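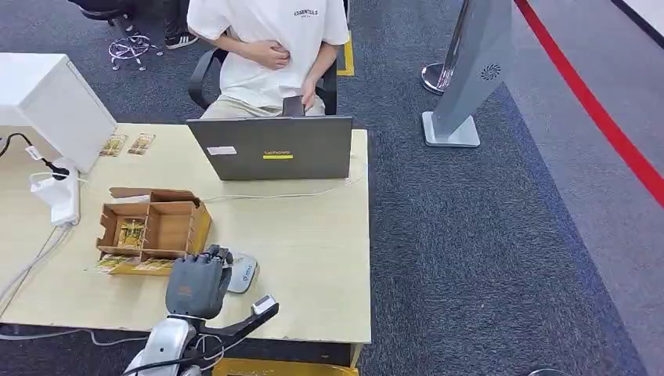 # Kindura Wool Seat Pad

We've been making the Kindura pad longer than anything else in the Gumlow range, and it's still the one people write to us about. It's a thick, round-cornered cushion of felted wool that sits on top of whatever chair you already own, and it makes a long afternoon of desk work a good deal kinder on your hips and the backs of your legs. If your chair is decent but a bit tired, please try one of these before you go shopping for a whole new chair! Plenty of our customers have told us they were all set to replace theirs and then didn't bother.

The wool comes to us from the Lemieux mill, already carded, and Huguette Beaudoin and her crew layer it by hand, 12 layers to a pad, before it goes under the press. Fewer layers and it goes flat by spring (we tried 9, years ago, and we're still a little embarrassed about that batch). The cover is a plain cotton twill with a zipper along the back edge, and there are two ties if you'd like to fasten it to a kitchen chair or a bench. 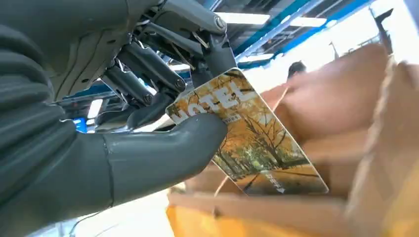
*Page last changed in October*

## Picking your size

The regular pad suits most office and dining chairs. The wide one is for deeper seats, old armchairs and the kind of swivel chair that has a bit of a dip in the middle. Measure the flat part of the seat only, from the front edge to where the back begins, and leave out any curve at the sides. If you land between the two, go with the regular, as a pad that rides up at the back will drive you crazy.

Colors at the moment are oat, moss and a dark blue we call Undar. The rust is gone for now. Anca Buzatu, who looks after our dyeing, hopes to have it back over the winter, but she won't be rushed and we've learned not to ask twice.

## Breaking it in

A new pad feels firm, and firmer than you might like for the first 11 days or so of regular sitting. Give it time. Flip it over every evening for that first stretch, then whenever you think of it.

## Washing and care

- Cover: cold machine wash, line dry, zip closed.
- Wool inner: air it outdoors on a dry day. Please don't put it in the washer.
- Spills: blot with a towel, then a damp cloth and a drop of mild soap.
- Moths: a cedar block in the closet does nicely if you're storing it for the summer.

Spare covers are sold separately and fit every Kindura pad of the same size, old ones included.

## Questions and repairs

Ties come loose now and then, and we sew them back on free of charge if you cover the postage to us. Write to Maëlle Tremblay at the workshop and tell her which size you have. She answers most mornings before 11, and she's happy to talk chairs for as long as you are.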